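Salden stainless steel table

I've been selling tables for long enough to have favourites, and the Salden is mine. It's a plain rectangular table with a brushed steel top, square legs and a long crossbar down near the floor, and we use one ourselves every day for pricing up, unpacking and (I'll admit it) eating sandwiches.

People usually ask me first whether it'll look too much like a restaurant kitchen. Well, a bit! But it sits quite happily on carpet next to ordinary office furniture, and the front edge is a thin folded lip, so it doesn't look as heavy as you might expect. 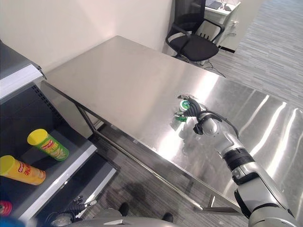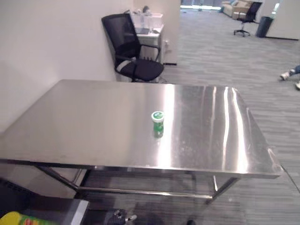

Now, the shine. Brushed steel picks up every light in the ceiling and it shows fingerprints, so if smudges drive you mad you'll want a soft cloth in the drawer. I go along the grain with a drop of washing-up liquid in warm water, then dry it off straight away. Philomena Hayes, who bought three of them for her farm shop, swears by a dab of baby oil afterwards. I tried that and thought it was lovely for a day and then a magnet for flour, so please yourself.

Scuffs will come. You can't stop them and after a few months they blend into each other and you stop looking.

It comes flat in one box with the legs separate. Putting it together takes me 12 minutes, but I've done a lot of them! Get someone to hold the crossbar while you do up the second leg, and leave all the bolts a little slack until it's standing on its feet. Do keep the box until you've checked the corners over.

The Salden is £139 on its own, or £131 each if you take three or more. If you want something to stand beside it, the Stallard shelf unit is on its own page, and Jarlath Buckley in the warehouse can tell you what we've got left of those. Collection is free, just ring before you set off so we can bring yours down to the door.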